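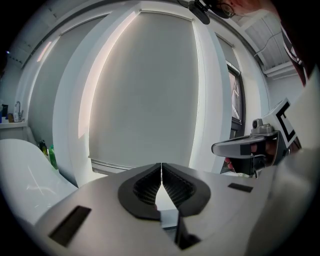
Grey handle, black strap, fingers wrapped around it.

Sore hands and the spring garden

I wrote a few lines last month about my thumbs, and I wasn't ready for the mail! So many of you have the same trouble, and so many of you have opinions about rakes. I've been reading your letters at the kitchen table with a heating pad over one wrist, and I'm going to try to get the best of them down before planting season runs away from all of us.

A bit of background for those who missed it. My hands started going bad in October, when I was pulling up the last of the beets and found I couldn't close my right fist all the way. I blamed the beets. Then I couldn't open the pickles, and I couldn't turn the key in the shed padlock without using both hands and some language, and I finally went in and had them looked at. It's the joint at the bottom of the thumb, mostly. Very common, very boring, and it makes you think about every single thing you pick up.

So, handles. My old trowel has a skinny one, maybe as thick as a marker, and I had been squeezing it for years without giving it a thought. Cletus Gallagher, over on Quintanilla Street, told me to fatten it up. He's 78 and still digs his own potatoes, so I listen. He uses foam pipe insulation, the grey kind with the slit down one side that you find in the plumbing aisle. You cut a piece to length, pop it over the handle and wrap the whole business in tennis tape. It looks terrible. I did the trowel first, then the hand fork, then (I got carried away) the kitchen peeler, the ice cream scoop and the dog's brush. Gota was not impressed with the brush, but I can get all the way down her back with it now without stopping.

Two warnings. The foam soaks up water if you leave a gap in the tape, and it stays cold and clammy for days. And don't go too fat. My first try on the hand fork was so thick I couldn't get my fingers around it, and I was worse off than before. Wrap it once, go out and use it, and see.
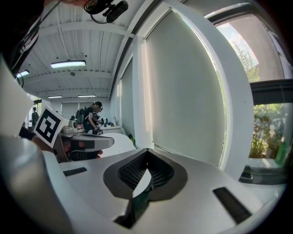

By Carter Lavoie
2022-05-24

Long handles are another matter. Several of you wrote in to praise the kind with a second grip that clamps on partway down the shaft, so you pull with your arm and leave your wrist alone. I was a skeptic. I bought one anyway from Hevari, the hardware store next to the old bakery, and put it on my leaf rake, and I have to say I've come around. It took me three tries to get the height right. The instructions say to set it at hip level, but I'm short and that had me hunched over like a question mark, so mine sits a good hand higher. If yours feels wrong, move it. There's a wing nut, and you can do it standing in the yard.

Pruners got the most mail by far. Half of you swear by the ratchet kind, where you squeeze a few little times instead of one big one, and the other half say they're slow and fussy and you'd throw yours in the compost if it would rot. I've been using ratchets on the lilacs and regular ones on everything thinner than a pencil, and that split suits me fine. Whatever you own, sharpen it! I hadn't touched mine in I don't know how long. Ten minutes with a little file and a drop of oil, and it went through a rose cane like celery. I felt like a fool for all those years of chewing.

Hoses next. I used to drag mine out to the far bed by Prukira Creek, and between the weight and the brass nozzle with that stiff trigger, I'd be done for the afternoon. My daughter talked me into a nozzle with a little thumb slide that stays where you put it. Yes, it's the thumb, but it's one push and then you leave it be. I also quit trying to water everything in one go. The tomatoes get the morning, the flowers get the evening, and whatever is left over can look after itself.

The thing I fought hardest was stopping. I like to finish a row. I'm the sort of person who will weed in the dark because there are only four feet left (my late husband used to come out with a flashlight and stand there saying nothing, very loudly). My hand therapist wants me to change jobs before anything hurts, so now I carry the kitchen timer out in my apron pocket. When it goes off I put down the trowel and do something that uses different fingers. I sow a little, I sweep, I sit on the upturned bucket and look at the peas. I've gotten less done this month than in any May I can remember, and the beds look about the same as they always do.

A few of you asked for the warm wax dip recipe that somebody mentioned at the seed swap. I don't have it and I'd be nervous passing one along secondhand, so please ask at your own clinic.

Next time I want to do raised beds, and how high is high enough if your knees have joined the complaint. If you've built one you like, or one you regret, write and tell me how tall it came out and what you'd change. Letters go to 1306 Quintanilla Street, same as before, or leave them with the girl at the Hevari register and I'll pick them up when I'm in for more tape.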